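Lirkon head rig, three months in: worth the budget line?

Posted Monday, March 22, 2021

We bought the Lirkon in November, after I spent way too long arguing with Bartosz Grabowska about whether we should get one nice head-mounted camera kit or two of the cheaper Multier ones. He wanted two. I won, mostly by filling in the purchase form first!

So, money. The kit was $2000 and I'd set aside exactly that, which was dumb of me. Shipping was $63, the spare battery is extra, and storage eats up more than you'd think once you're recording hands all day to train an arm. If you're planning a budget for next year, leave a cushion. I'd put storage on its own line so it doesn't get cut when somebody needs a new gripper.

Comfort is good. The strap sits well even over my glasses, and I can go roughly 3 hours before my neck complains. The Multier I tried at a friend's lab was lighter but it slid around every time I looked down, and looking down is the whole job.

Where it really earns its keep is small, fiddly handwork. Folding paper at a desk is my favorite test because you need to see both sets of fingertips and the creases, and white paper next to a bright window is mean to any camera.

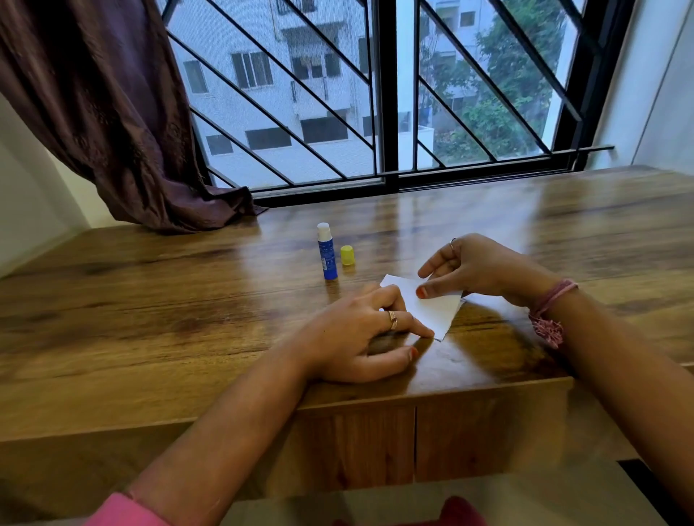
The software is the weak spot. Exporting to Onus format took me eight tries the first week, and the manual skips the one setting that matters (it's under Sync, turn it off). Support did answer my email, just slowly.

Would I buy it again? Yes, one, and I'd wait a year on the second. Bartosz is still pushing for the Multier pair and has a spreadsheet now, so I'll update this if he gets his way.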